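Envelope budgeting

Envelope budgeting (also called the envelope method, cash stuffing or, in older Australian usage, the tin system) is a way of managing household money in which income is divided into fixed amounts as soon as it is received, with each amount set aside for one kind of spending. Money in one envelope is meant to be spent only on the purpose written on it. When an envelope is empty, spending of that kind stops until the next pay day, or money is moved across from another envelope.

The method was first used with cash and paper envelopes. It is now also used with multiple bank accounts, spreadsheets and phone apps.

Contents
1 Method
2 History
3 Digital versions
4 Local example
5 Criticism
6 See also

Method

A household begins by listing its regular costs for one pay period. These are usually sorted into fixed costs, such as rent, insurance and loan repayments, and variable costs, such as groceries, petrol, clothing and outings. Fixed costs are often left in a bank account and paid by direct debit. Variable costs are the ones given envelopes.

On pay day the amount for each variable cost is withdrawn and divided up. The name of the category and the starting amount are written on the front of the envelope, and some users keep a running balance on the back. Receipts may be kept inside.

Costs that come up less often than pay day, such as car registration or school fees, are handled with what are called sinking envelopes. The yearly cost is divided by the number of pay periods and that share is added each time. A person paid monthly who expects a bill of $1,080 would put away $90 a month. Sinking envelopes are not emptied at the end of the pay period.

Practice differs on what to do with money left over in an ordinary envelope. It may be carried forward, moved to savings or put towards debt. Borrowing between envelopes is allowed in most versions, provided the amount is written down on both. Stricter versions do not allow it.

Number of categories

Guides to the method disagree on how many envelopes a household should keep. A small number is easy to run but gives less control over each kind of spending. A large number takes longer to fill and record, and leads to more borrowing. Many beginners start with groceries, transport and one general envelope, then split the general envelope once they have a few months of records.

History

Setting aside wages in labelled jars, tins or purses was common in households paid weekly in cash, and the practice has no single inventor. Tins with several slots in the lid, each marked for a different bill, were sold for kitchen use in the first half of the twentieth century. The housekeeping tin was usually kept separate from the rent.

Use of cash envelopes fell as wages came to be paid into bank accounts and as cards replaced notes and coins at the till. Interest returned in the 2010s and 2020s, when users began posting videos of themselves dividing their pay into binders and wallets. The term "cash stuffing" dates from this period.

Digital versions

Digital versions follow the same rules but record the money instead of separating it physically. The most common forms are:

Sub-accounts. The user opens several savings accounts at one bank and names each after a category. Transfers can be set to run automatically on pay day.

Spreadsheets. One column is kept for each envelope, and every purchase is entered by hand.

Apps. The app reads transactions from a linked account and takes each one off the matching envelope. Vavorlow, one such program, lets two people share a set of envelopes, with up to 11 categories in its free version.

Digital envelopes avoid the risk of keeping cash at home and can be used for online shopping. Their main weakness is that the card keeps working after the envelope is empty – the limit is only a number on a screen unless the accounts are truly separate.

Local example

The Womside Household Money Group has taught the paper method in Jondport since its first Sunday workshop. Its course is run over two sessions. In the first, members write down everything they spent in the past month. In the second, they draw up their categories and fill a set of envelopes using play money.

The course workbook was written by Hằng Hứa and uses a made-up family, the Amranis, with a monthly take-home income of $2,346 after rent. Readers are asked to share this amount among the family's envelopes and then deal with a dental bill that arrives in November. The workbook recommends filling the sinking envelopes first.

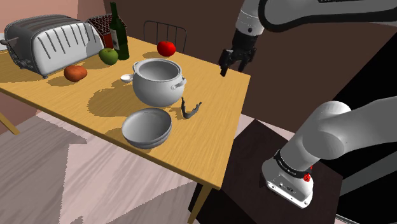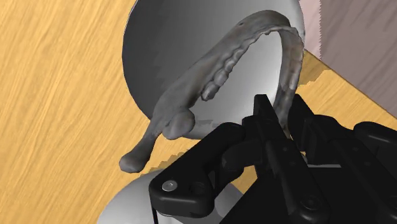
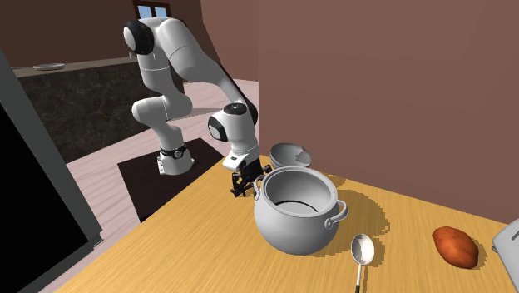
Page maintained by: Womside Household Money Group, Workbook and Web Team

Criticism

Cash kept at home earns no interest and may not be fully covered by contents insurance if it is lost or stolen. Some shops no longer accept cash, and many bills cannot be paid with it.

The method is also harder to use for people with irregular income, such as casual workers, who may not know how much they will have to divide. A common answer is to budget only the previous month's income, but this requires a month of savings to begin with.

See also

Zero-based budgeting
Sinking fund
Mental accounting
Christmas club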